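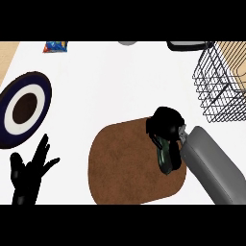 Chamado 103 — Impressora da sala Hesstead imprime sozinha de madrugada
Categoria: Impressão / Rede
Prioridade: média (era baixa até acabar o papel)
Estado: resolvido, em observação

Descrição do solicitante
A impressora do segundo andar acorda às 2h e imprime páginas com uma linha de caracteres estranhos no topo e o resto em branco. De manhã a bandeja de saída está cheia e a de entrada, vazia. Já desligamos e ligamos. Já desligamos, esperamos e ligamos. A equipe da Pons sugeriu benzer.

Primeira resposta do suporte
Favor confirmar se o cabo de rede está conectado.

Resposta do solicitante
Está. Se não estivesse, imagino que ela imprimiria menos.

Registro técnico
Fila local vazia, nenhum trabalho pendente. Driver reinstalado. Na madrugada seguinte, mesma coisa, agora com o driver atualizado.

O log interno mostra conexões na porta 9100 sempre às 2h, vindas do servidor Giltthorpe. É a hora em que roda o inventário de rede, que bate em cada porta aberta e manda uns bytes para ver quem responde. A impressora entende qualquer coisa que chegue ali como texto a imprimir e obedece, página por página. Foram 800 folhas desde que trocaram o perfil de varredura, em novembro.

Conferi com o pessoal da Ekberg, que mantém o inventário. Disseram que o perfil novo é "menos intrusivo". O antigo devia arrombar a porta.

Correção aplicada
1. Porta 9100 excluída da varredura para a faixa de endereços das impressoras.
2. Na impressora, lista de acesso restrita ao servidor de impressão.
3. Senha de administrador trocada. Era a de fábrica, colada numa etiqueta na tampa.

Comentário do solicitante
Duas noites sem páginas fantasmas. Dá para repor o papel ou isso é outro chamado?

Suporte
É outro chamado — categoria Suprimentos, formulário próprio. Precisa ser impresso e assinado.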